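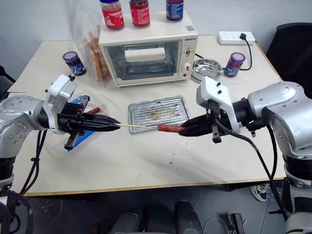

Skewer in the left gripper, sausage in the right, just short of contact.

From: Hernán Quintero
Date: 21 August 2024
Subject: Re: [arms-list] Skewer fault closed?

I've read the Bostley note twice and I don't think this fault is closed. My answers are under the quoted bits.

> We have traced the unexpected push on the skewering job to a
> stale force reading on the left arm. Soltix has sent a patch.
> After 20 clean runs we consider the matter settled.

Twenty runs is very little. Our own log at Pledisport goes back about 4000 cycles and the push shows up 3 times in it. On those numbers you could run twenty with no patch at all and almost certainly see nothing. I'd like to know what the patch changed before anybody signs for it.

> The arm carried on moving after contact because it did not
> know it had made contact.

Fine, but why did the other arm hold still and let it? When ours went, the stick bowed and snapped, and one half ended up on the floor by the operator's chair. The right arm must have felt that load. Either it isn't passing its reading across or the left one isn't listening. A stale value on one side doesn't explain both.

> A thin wooden stick is not a serious hazard.

It is if it breaks near somebody's face. People lean in on this job to see whether the tip is lined up with the end of the sausage, and I've done it myself. We've told everyone to stay back from the table while the arms are live, and Okonkwo has dropped the closing speed on the last stretch. I don't count either of those as a fix. The slower speed may only make the thing rarer, and then we'll all stop looking.

What I'm asking for:

- the force logs from both arms for the Bostley fault, raw, with the clocks lined up
- a plain statement from Soltix of what the patch touches
- a test where the stick is made to meet something hard on purpose, with a screen in front

Until I've seen those I'm leaving our cell on the old software with the slow approach. If the logs show I'm wrong about the right arm I'll say so on the list.

Has anyone had the push with the arms swapped over, stick on the right?

Hernán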